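The Lavender One Goes Last

I should start by saying that I never wanted five mugs. I wanted one mug, a big one, and a chair by a window. But my aunt left me the flat on Ostska Street with everything in it, and everything included the mugs and the coasters and a note in her slanty handwriting that said, "Five for the guests. Keep them out."

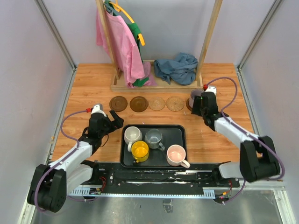 So I kept them out. I'm not superstitious (I walk under ladders, I open umbrellas in the hall just to shake them), but you read a note like that in a kitchen that still smells like somebody else's soap and you do what it says. Five coasters in a row, five mugs, a black tray to carry them on. White, speckled gray, yellow, the one with the pink inside, and the lavender.

The flat is number 94, up over 20 stairs, and for the first month not one guest climbed them. I'd moved from Gidey in June with two suitcases and a job at the Nillevari ticket office, and the only people I knew in town were the ones who slid coins at me under the glass. I'd come home, hang up my shirt, look at the mugs and say, "Slow night, huh?" You get like that when you live alone. You talk to the crockery.

Then one evening I came in and the lavender mug was on the wrong coaster.

Now, I know what you're thinking, and I thought it too. I was tired. I'd sold 501 tickets to the lake ferry that day and I'd counted the drawer twice. I could have moved it myself with my eyes half shut, reaching for the sugar. I put it back at the end of the row and went to bed, and I lay there listening to the pipes knock — two knocks, a pause, two knocks — until I got up and wedged a chair under the door handle.

The next night it was the yellow one, sitting where the white one should be. It had a ring of something at the bottom. I sniffed it. Linden tea, with honey. I don't own linden tea.

What would you have done? My mother, on the phone, said change the locks. The woman at the bakery said salt on the windowsill. What I did was buy a box of linden tea at Ostico, and a jar of honey (the good kind, which was a stupid amount of money for a ghost), and before I went to work I left them both out beside the tray with a spoon.

When I got back, the tea was open. Three mugs had been used. Somebody had washed them, too, and stood them back in a row, handles every which way, and the honey was down by a good inch. My green thing had fallen off its hanger that morning when I was running late, and now it was hanging up again, behind the pink shirt, pulled straight.

I sat down in my coat and laughed until I had to wipe my face. Then I got a little scared again, and then I got hungry, so I made eggs.

It was the stairs that gave them away in the end. I had a cold, a real streaming one, and I'd been sent home at noon. I was halfway up when I heard voices through my own door, and a kettle, and someone saying a bad word about the price of onions. I opened it. Four old women were sitting around my aunt's table with their shoes off.

They weren't even embarrassed! One of them pointed at my nose and said, "You're sick, sit." Another one shoved over to make room. They'd been coming up in the afternoons for longer than I'd been alive, it seems, and they each had a key on a bit of ribbon, and it hadn't crossed their minds that a person dying was any reason to stop. My aunt had always been out at work herself in those years when they started. She'd join them when she got in, if she got in early enough.

"We thought you knew," said the one with the white mug. "There was a note."

"It said guests," I said.

"Well," she said, and looked around at the others, as if to ask what else I'd call them.

They played some card game I couldn't follow, with the score running on from one week to the next in a school notebook. It stood at 1534 and two of them weren't speaking because of it. They poured for the white mug, the yellow, the gray, the pink. The tea in the pot was almost black by then and there was a squabble over the last of the honey.

The lavender one was still on its coaster at the end of the row. I hadn't taken off my coat. The one who'd told me to sit reached across, filled it up, and pushed it at me with one finger.

"Drink that," she said. "And then you can deal."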